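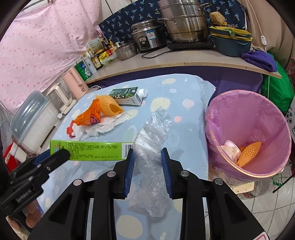
Dostberg Hand Gripper, two-jaw
Household chore recording tool

Clearing up after a snack takes a person a couple of minutes. For a machine it is still one of the harder jobs in the house. Wrappers, fruit nets and thin plastic bags have no fixed shape, and most of them weigh next to nothing. A gripper that lifts a full carton with no trouble can close on a plastic bag and come up with air.

The Dostberg Hand Gripper is a tool for working on that problem. The operator holds it and does the chore with the same kind of jaws a robot arm would use. The recordings are then used for training.

What it does well now
Cartons, boxes, bottles and paper cups. Crumpled paper towels are fine if they are not stuck to the table. Crumpled bags can be picked up when there is a raised fold to pinch.

What is still difficult
Flat film on a smooth surface. Small torn pieces of wrapper. Dropping a light bag into a lined wastebasket, where it tends to cling to the jaw pads. Telling trash from things people want to keep is a software question, and we do not claim to have solved it.

In the box
Gripper with padded jaws
2 spare pad sets
Hex key
Printed setup guide

Care
Wipe the pads with a damp cloth after any food work. Change them when the surface goes shiny. Do not put any part in a dishwasher.

Notes from users
"We ran 600 table clearings in our test apartment in Hanport. Boxes were easy from the start. Plastic bags took us until April, and we still miss some." Birgit Thiele, Florkura

"Good for short sessions. My wrist was tired after an hour, so we now swap operators." Tomás Bastos, Fonseca

Ordering
Orders placed before 2 p.m. ship the same day. Spare pads are also sold in packs of 12. Warranty is 5 years on the metal parts. Pads are not covered.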